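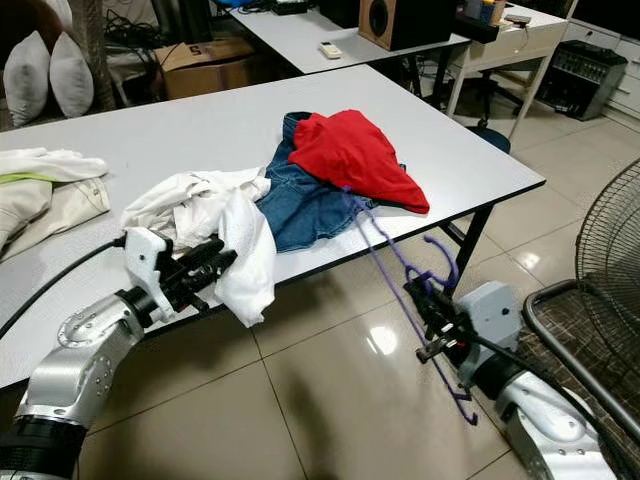
Page last changed: March, 4:10 p.m.

Product review: Volludico two-arm garment station
Issued by the Workplace Equipment Office, Janevski Garment Care, Stornville

The Workplace Equipment Office reviews equipment before it is offered to the branches. The review covers the Volludico station, a pair of robot arms that work over an ordinary table, and the Sinus scheduling software supplied with it. The station is intended for the sorting and hanging work that follows drying and comes before pressing. It was tested with mixed, unsorted garments, as they arrive from households.

The 59 employees in the finishing department were told of the trial in advance and were invited to submit written remarks. Their remarks are reflected below. Questions about pay grades were referred to Human Resources and are outside the scope of a product review.

Setup

The arms need a firm table and a clear floor in front of it. Assembly instructions are adequate, although the section on mounting should be read twice before any bolt is tightened. Sinus asks for a garment list at the start of each shift. Entering the list took longer than the department expected during the first week, and the default categories do not match the ones printed on our tickets. The supplier has agreed to let branches edit them.

Handling of garments

Over the trial the station was given 889 garments. It put 208 of them aside for a person to deal with. Most of these were heavy items, or items that had become twisted together in the dryer. Shirts caused the least trouble. Denim was slow, and jeans lying under other clothing were often left until last.

The station does not tire, and its pace at the end of a shift is the same as at the start. An experienced employee is faster on nearly every type of garment. Branches considering a purchase should plan for steady output at a modest rate and should not expect the station to clear a backlog. 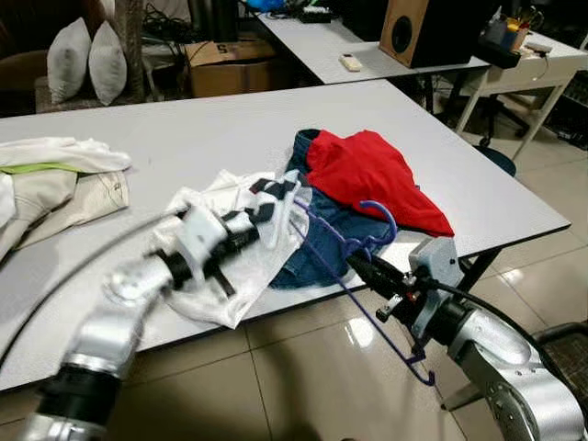
Hanging is the task employees most wished to hand over. It requires the arms to be raised for long periods, and shoulder complaints are the most common reason for a change of duties in the department. The station divides the task between its two sides, with the shirt in one gripper and a plastic hanger in the other. The table beneath should hold less than it usually does. A white shirt, a pair of jeans and a red garment gathered in one heap leave the grippers little room, and the cable that trails across the tabletop takes up more of it. We recommend smaller loads and a fixed route for the cables. Thin hangers were accepted by the grippers, and no special type has to be ordered.

Employees who worked beside the station reported less reaching and more waiting. Several wrote that the waiting was harder to get used to than the machine. Their work moved toward checking collars, reading care labels and deciding what to do with the garments put aside. Some regarded this as an improvement. Others noted that the simple shirts had been the restful part of the day, and that a shift made up only of difficult pieces is more demanding. The Office considers this a fair objection and asks branch managers to rotate duties at least once per shift. 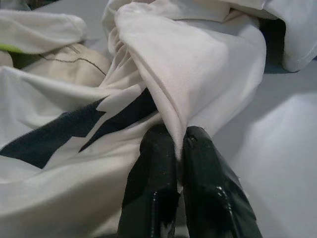 Rotation also protects skills. An employee who no longer hangs shirts by hand will be slower on a day when the station is out of service, and the branch must be able to continue without it.

Care and upkeep

The gripper fingers should be wiped at the close of each shift and inspected for wear. The supplier advises a full inspection every 300 hours of operation. Sinus displays a reminder, but the reminder can be dismissed by anyone at the screen, and we have asked for this to be limited to shift leads.

Rating

Hanging and sorting of light garments: good
Heavy or tangled garments: poor
Sinus software: fair
Effect on physical strain: good
Effect on variety of work: mixed, depends on rotation

The station is approved for branches that can assign one trained employee to it at all times. It is not approved as a reason to reduce the number of people on a shift. Branches wishing to apply should send the standard equipment form to the Office, together with a floor plan and a proposed rotation schedule.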